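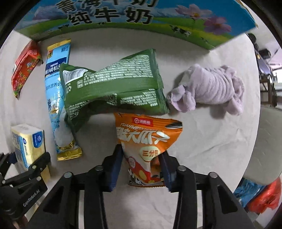 A drop from 9 milliseconds to 4 is enough to make scratching over an effects return usable again, according to one reader who has been running the beta driver for the Muven D4 mixer since it opened to registered owners. The same reader reports that the new driver no longer loses its channel assignments when the laptop sleeps, a fault that had been logged against every release since the mixer shipped.

Muven posted the finished version of that driver on May 16, 2018, together with firmware 2.14 for the mixer itself. The two have to be installed as a pair. The old driver will not see a mixer running the new firmware, and the new driver refuses to load until the firmware has been updated.

The main change is in how the sound card inside the mixer handles its buffer. Earlier firmware kept a fixed safety buffer on the hardware side, which the user could not see or adjust. Lowering the buffer in the software panel therefore had little effect below a certain point, and many owners set it to the minimum, heard clicks, and went back up. Firmware 2.14 ties the hardware buffer to the panel setting. Muven gives the round trip as 4 milliseconds at 96 kHz with the panel at its lowest position, measured from channel input to master output with no effects loaded. At 44.1 kHz the figure is higher, and the company has not published it.

Computer load goes up at the lower settings. Muven advises starting one step above minimum on laptops with 2 cores and working down from there. The driver panel now has a dropout counter, which can be reset by hand and does not reset when the software is closed.

The second change affects sets with two computers. The D4 has 2 USB ports, and until now both had to run at the same sample rate or the second port would mute without any message on the display. The ports still share one clock, but the mixer now converts the second port to match the first, and a small "SRC" mark appears next to the port letter while it is doing so. Conversion adds delay on that port only. DJs handing over between sets can plug in the incoming laptop without asking what rate the other one is using.

MIDI output is mostly unchanged. The cue buttons on channels three and four now send note-off as well as note-on, so mapping files that used the old behavior as a toggle will need editing. Prindetti has already posted a corrected map for its deck software. Benjelloun says its own map reads the button state in a different way and needs no change — users who built a custom map from the factory one should still check it.

Some items on the owners' list are missing from this release. The headphone output still runs quieter than the booth output at matching knob positions. The crossfader curve setting is still lost on a factory reset, even when the user settings have been saved to a USB stick. Recording through the send bus remains limited to a stereo pair. Muven lists the first two as open and gives August as the target for the next firmware.

The update takes several minutes over USB, and the mixer should be connected straight to the computer, with no hub. Both channel A and channel B lights flash during the transfer and go solid when it is done. The power must then be switched off and on once by hand — the mixer does not restart on its own. Rolling back to older firmware is possible with the same tool, but it clears saved settings.

The package is a free download for registered owners, for Windows and macOS. The smaller D2 uses a different sound card and is not covered. Clendidholm, which handles repairs for both models, says it will install the new firmware on any D4 that comes in for service unless the owner asks it to leave the old version in place.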